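The Quiet Tour That Isn't So Quiet
Elisa Guerra is playing 100-seat rooms again, and her label would like you to be moved by it
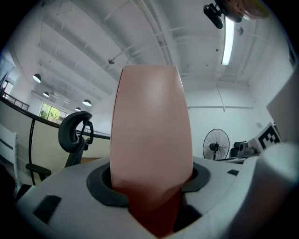

The press note for Elisa Guerra's fourth album uses the word "intimate" five times before it mentions a song. Rarberg, the label, has built its whole autumn around the idea that she has turned her back on big halls. I have my doubts. Her last run filled rooms of 900, and a few that held 800 were half empty by the encore, so a smaller tour may simply be a sensible one. The sleeve doesn't help. It is all beige and pink these days, every singer's record dressed in much the same colour as the smooth, rounded finger rising out of its white housing at the top of this page, and I can no longer tell a folk album from a skin cream.

Brulell, to be fair to it, has some good songs. Ochoa, the second track, is four minutes of nylon-string guitar and a tune that goes somewhere odd in the last verse. Guido Orlandini produced it and mostly kept his hands off. Elsewhere he can't resist a choir.

I asked Guerra on the phone whether the small rooms were her idea. "They were everybody's idea," she said, and then there was a pause while someone near her spoke. She likes hearing people cough, she told me. She likes not having a screen behind her.

Then there are the prices. The special edition is limited to 951 copies, a number that means something to Rarberg and was not explained to me, and it costs roughly three times what the plain one does. I played both. They sound the same – the thicker card is nice.

The filmed set from Ombridge goes online in November. Listen to Ochoa first, and skip the one with the choir.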